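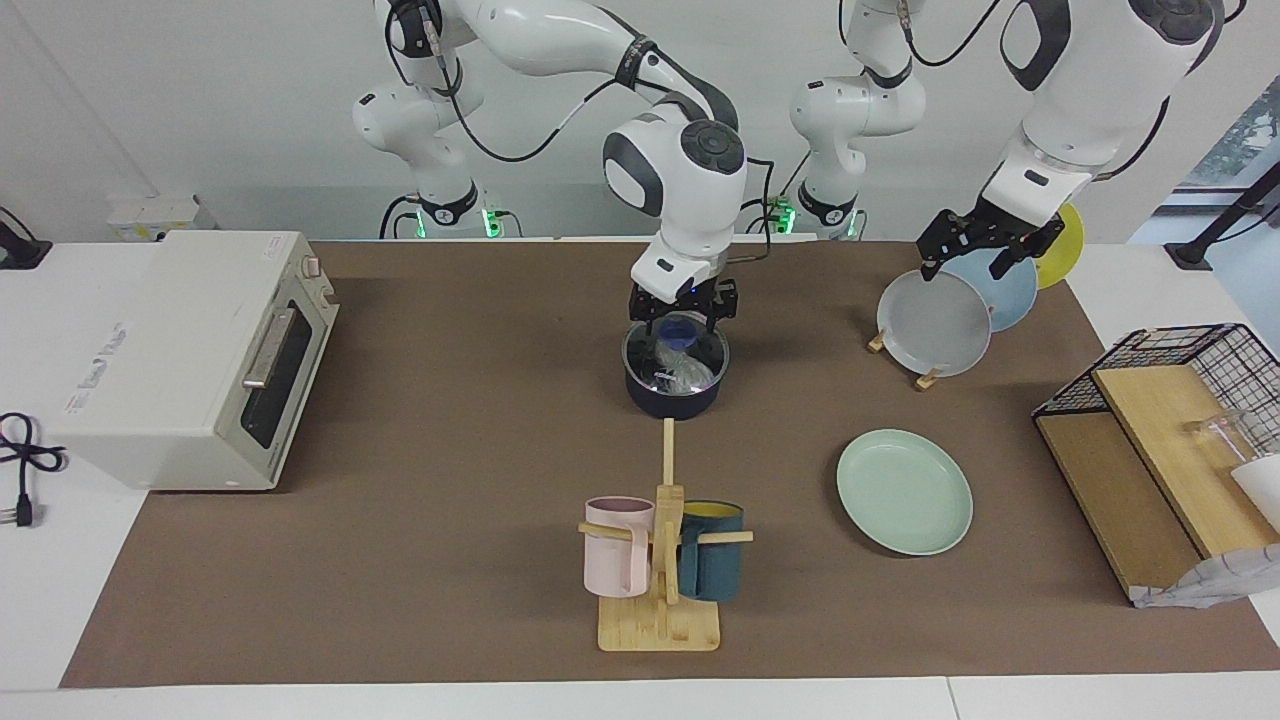
Dremo House > Shared Kitchen > Minutes

We use cookies to remember your settings. Accept / Manage

2022-08-28, posted by the kitchen secretary

Minutes, kitchen meeting

Hi all, I took the notes again, so grumble at me if I've got something wrong! There were 8 of us, plus one who came in for the last item and the biscuits.

April minutes: approved, after I fixed the spelling of Lukance (sorry).

Plates and mugs. We like the colored plates and we're keeping them. The wooden rack stays out on the table, and so does the mug tree — the cupboard idea lost by five votes to three. Please hang your mug back on a peg when you're done with it.

Toaster oven. Long talk, longer than it deserved. The cream one stays for now. Someone wanted a bigger one from Morix, but that's almost 200 dollars and we'd rather put the money toward shelves. Please coil the cord when it's unplugged.

Pots. The navy pot is for cooking, so no plastic bags or odds and ends left in it, please (I've been guilty of this myself).

Money. We have 548 dollars in the kitty. Lepik's quote for the shelves hasn't come in yet, so that moves to next time.

Any other business: the brown mat needs a proper wipe once a week. I said I'd do the first month — somebody else please take the one after!

Actions: me, chase Lepik and wipe the mat. Everyone, mugs on pegs.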